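**Ticket : suivi de pose perdu pendant les démonstrations de lit**
Ouvert le 27 avril 2021 par Chiyo Nishimura
Site : appartement Bostden, chambre
Matériel : pince à main Guta, enregistreur Zustura
Priorité : 2

**Symptôme**

La trajectoire de la pince décroche quand on lisse la couverture blanche. Tout va bien à l'approche, puis la position dérive pendant le passage à plat, doigts fermés. Sur 50 démonstrations, 30 sont rejetées à l'import. Les démonstrations de pliage faites avec la même pince passent sans erreur.

**Vérifications**

- Calibration refaite, même résultat.
- Carte mémoire changée, même résultat.
- Horloges de la pince et de l'enregistreur comparées, pas de décalage.
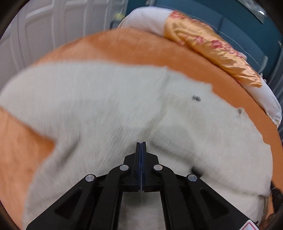
Le décrochage arrive surtout quand le geste est rapide et que la couverture remplit le champ. Elle est blanche, à poils, et le suivi y trouve peu de points fixes. Le drap orange n'aide pas beaucoup plus. En gardant l'oreiller et la porte dans le champ, la dérive diminue nettement — à condition de ralentir.

**Contournement**

Lisser lentement, pince moins inclinée vers le lit, pause de 2 secondes avant et après chaque passage. Ne pas changer de direction d'un coup sec.

**Reste à faire**

Shibata doit nous envoyer en mai une version du suivi avec un seuil réglable. D'ici là, les démonstrations rejetées restent sur le disque, ne pas les effacer. Ticket laissé ouvert.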